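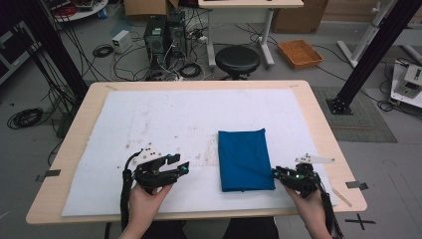 FLIRKNESS, 23/02/2020

Etell Divinity School issues the following guidance on the care of linens, metalware, candles, and kitchen equipment to students in residence, chapel assistants, and the 84 congregations that receive our ministerial interns. It replaces the sheet sent out with the previous handbook. Interns are asked to read it before their first week of placement and to follow the custom of the host congregation wherever that custom differs.

Altar and communion linens

Linens should be rinsed in cold water as soon as possible after the service. Under the practice of Tavares Chapel, the first rinse of communion linens is poured onto the ground outside and not into the sink. Congregations with no such custom may rinse in the ordinary way.

Wine stains come out most easily while fresh. Stretch the stained part over a bowl, sprinkle it with salt, and leave it for several minutes before rinsing. An older stain may need a night's soak in cool water with a spoonful of oxygen bleach. Chlorine bleach should not be used on linen. It weakens the thread and turns it yellow over time.

Lipstick on purificators should be treated with a little clear dish soap worked in with the fingers. Check that the mark is gone before the piece is ironed.

Iron linen while it is still damp, on the wrong side first, using a thick towel or pad beneath any embroidery. Starch is left to the judgment of the congregation. At Tavares Chapel only the pall is starched.

Fair linens are rolled on a cardboard tube covered with acid-free tissue. Smaller pieces may be folded, but the folds should be moved to a different place a few times a year. Colored hangings and stoles are kept apart from white linen in storage and are never washed with it. Most silk and brocade should go to a dry cleaner who has handled vestments before.

Candle wax

Let spilled wax harden completely. On cloth, lift off what will come away with the edge of a spoon, lay plain brown paper above and below the mark, and press with a warm iron, changing the paper until no more wax is drawn out. Any color left behind by a dyed candle can be dabbed with rubbing alcohol, after a test on the hem.

On finished wood, do not scrape with metal. A plastic card held nearly flat will remove most of the wax, and a soft cloth will take up the remainder. Warm water may be used on brass followers and sockets, provided that they are dried at once. Do not pour wax or waxy water down any drain in Nivell Hall.

New candles burn more evenly if they are kept in a cool cupboard, lying flat. Trim wicks before each service.

Brass and silver

Much modern brass is lacquered and needs only dusting and an occasional wipe with a damp cloth. Polish will damage the lacquer. If in doubt, ask the chapel office before opening the tin.

Silver chalices and patens should be washed by hand in warm water with mild soap, rinsed, and dried with a soft towel. They are not to be placed in a dishwasher. Between uses they should be kept in tarnish-resistant cloth bags. Rubber bands and newspaper will mark silver and should be kept away from it. Polish sparingly, and not at all inside a gilded bowl.

Baking communion bread

Students who bake for the weekday service may use the lower kitchen in Nivell Hall. The oven there should be set to 175 degrees Celsius and allowed to heat fully before the loaves go in. Whole wheat flour gives a loaf that breaks cleanly. Too much honey makes it crumble into the cup.

Baked loaves freeze well for 4 weeks if wrapped twice and labeled with the date of baking. Thaw them in their wrapping. Where a gluten-free loaf is also offered, it must be mixed first, with separate bowls and boards, and wrapped before any wheat flour is opened.

Shared kitchens

Wooden boards are washed by hand and stood on edge to dry. Dishcloths are changed daily and may be left in the marked bin for the laundry. Food for fellowship meals must be labeled with the name of the group and the day it was prepared. Unlabeled food is removed on the first of the month, and the freezers are defrosted each April.

Coffee urns should be emptied and left with the lid off after every event. To remove scale, fill the urn with equal parts white vinegar and water, heat it, let it stand for an hour, and rinse it twice.

Congregations may copy these pages for their own altar guilds and kitchens without charge. Requests for printed copies should be addressed to the Chapel Office, Etell Divinity School, Flirkness.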